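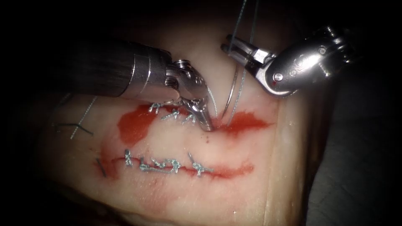
The Handmade Look, at Factory Prices

The card on my desk says "crafted with love." It also says, in much smaller type, that it was printed in a run of 2000. I don't doubt somebody at Plarmont loves somebody, but I'd like to know where the crafting comes in.

Greeting card companies have discovered that shoppers will pay more for torn edges, crooked lettering and a bit of twine. Genmont's August line has all of it. The wobble in the lettering is the same wobble on every card, which I checked by holding two up to the store window.

Zane Vanags, who designed for Farah before going out on her own, wasn't surprised. "You draw it badly once, on purpose, and then you scan it," she told me.

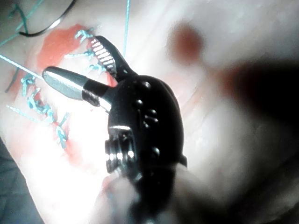

She makes 42 cards a month at her kitchen table and charges what that costs. Her customers grumble, then come back. The big lines charge nearly as much — and the twine is glued on.

Does the person opening the envelope care? Līga Lill, who runs a small stationery shop, says most of her buyers never ask. They want a card by Friday and they want it to look like they tried. Fair enough, but that sounds to me like a good reason to charge less.
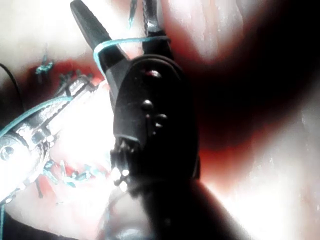

What to Check Before You Pay

Turn the card over. If there's a maker's name, look it up. Run a thumb across the ink; letterpress usually leaves a dent you can feel. Be wary of "artisan inspired," which promises nothing at all. And if the plain card for half the price has room to write in, buy that one and use the room.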